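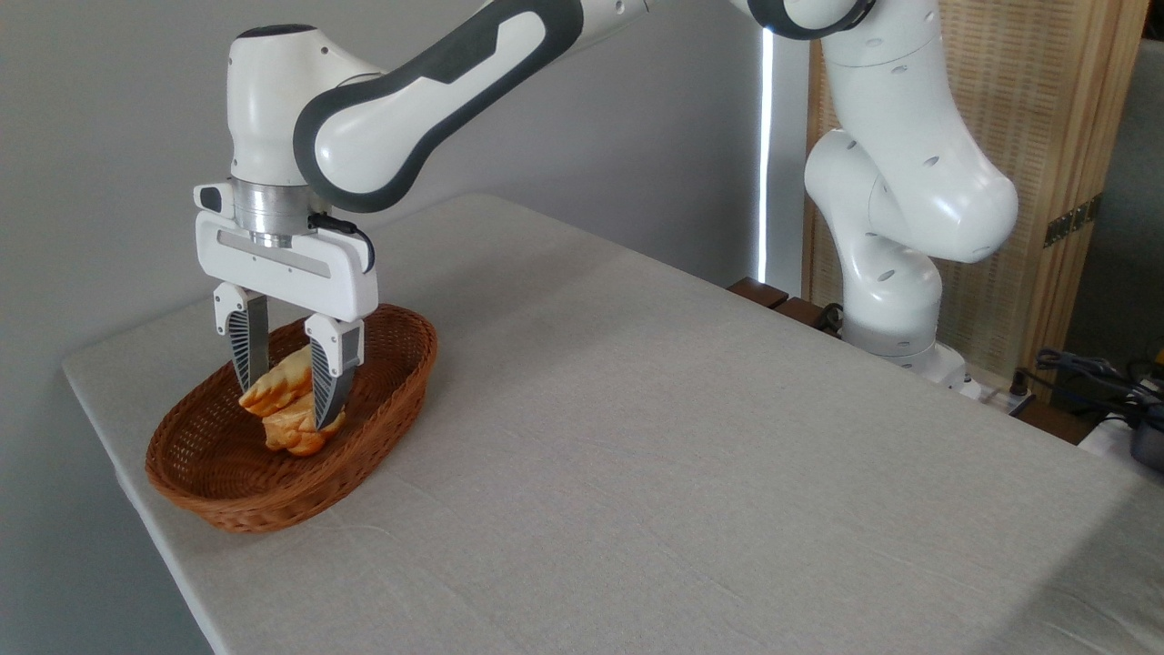
Learning Pages > Food > Bread and Baskets

Why is bread kept in a basket?

Bread rolls have been put on the table in baskets for a very long time. The basket looks like decoration, but it does a job. To see what the job is, you need to know what happens inside bread after baking.

What is in a roll

Bread dough is mostly flour and water. Flour contains starch, which soaks up water, and proteins, which join together in the wet dough to make a stretchy material called gluten. Yeast in the dough gives off a gas, carbon dioxide. The gluten traps the gas in small bubbles, and the dough rises.

In the oven the outside dries out and turns brown. This browning is a reaction between proteins and sugars, and it needs a surface hotter than boiling water. The inside stays damp, so it stays pale. A roll with a twisted shape has ridges and dips. The ridges often brown more than the dips, which is why one roll can be pale yellow in one place and orange-brown in another. A shiny crust usually means that the baker brushed the dough with egg.

Where the water goes

A freshly baked roll gives off water vapour as it cools. On a flat plate the vapour underneath cannot escape easily. It turns back into liquid and the bottom crust goes soft.

A wicker basket is woven from thin strands with small gaps between them. Air passes through the gaps and carries the vapour away. The shallow sides let air reach the top of the bread too.

How a basket is woven

Wicker is the name for the weaving, and several plants can be used, including willow and rattan. The strands are often soaked so that they bend without snapping. Stiff strands form the frame. Thinner ones go in front of one and behind the next. A thicker rim finishes the top edge and helps the basket to keep its shape.

Try it

Ask an adult for two warm rolls. Put one on a plate and one in a basket. Wait 7 minutes, then lift both and feel underneath. Write down which crust is softer.

Words to know

Crust: the dry outer layer of bread.
Vapour: water in the form of a gas.
Gluten: the stretchy protein material in dough.

Written by Geetha Krishnan. Checked by Roland Whitlock.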